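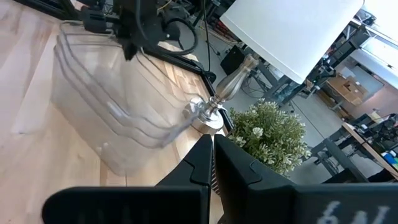 STORAGE / BINS AND BASKETS

Eduardo Calado
Thread on clear plastic bins, mostly for people who buy one size, get it home and find it holds less than they planned for. Table, lamp and plant stay where they are. The bins have to work around them.

2/ Start with the inside floor, never the rim. Clear bins taper, and the figure on the label is nearly always the outside of the rim. Put a tape measure on the flat part of the floor, inside the curve where the wall begins. Write that number down and ignore the other one.

3/ Rounded corners cost space too. A square-cornered box pushed into a rounded bin stops short on both sides. Soft goods don't care. Boxed goods do. If most of what you store comes in cartons, cut a cardboard rectangle to the size of the usable floor and take it to the store.

4/ Volume labels. My Galtlow sheet gives volume in cubic inches filled to the brim. One bin is listed at 3,000, one at 1,000. Brim volume is of no use if a lid or a shelf sits over it. I plan to the bottom of the handle holes and treat anything higher as overflow.

5/ On handles. A cutout handle weighs nothing and adds nothing to the outside width, so two bins can stand close together. The cost is a hole in the wall. Small loose items go in a pouch first, or they leave through the hole when the bin is tipped.

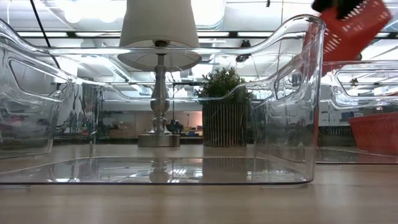 Clear bin, empty, with the lamp and plant behind it. Red baskets at right.

6/ Clear versus colored is a labeling question. Clear bins need no label if the contents can be recognized by shape. Cables, chargers and adapters can't, in my experience, so those get a label anyway. Folded cloth can.

7/ Colored baskets do the opposite job. I use red for things in transit: returns, repairs, items that belong in another room. The color is there so the basket gets noticed and emptied. A clear bin full of returns will sit until February.

8/ Basket inside bin. Works if the basket lifts straight out without tilting. Check it with the basket loaded. Plastic walls flex outward under weight, and a basket that drops in easily when empty can bind when full.

9/ Surface. Pale wood shows scratches from hard plastic at a low angle, usually by a window. Grit under the bin does most of the damage. Wipe the bottom of the bin before it goes down. Lift it to move it. Felt pads are fine on a bin that stays put and a nuisance on one that travels.

10/ Lamp placement. Keep the bins in front of the lamp or beside it, with the cord running off the back of the table. A wide round foot needs its own clear patch. Nothing tall goes under the shade.

11/ Cleaning. Dish soap, lukewarm water, soft cloth. No paper towels, they haze the plastic over time. Dry the rim last, it holds water in the fold.

12/ Someone asked about the Belay dividers. I tried one set. They assume straight walls, so in a tapered bin they ride up and leave a gap at the floor. Returned.

13/ Next thread is lids. I have the Drendinham clip type and the loose drop-on type and will post measurements for both, inside and outside.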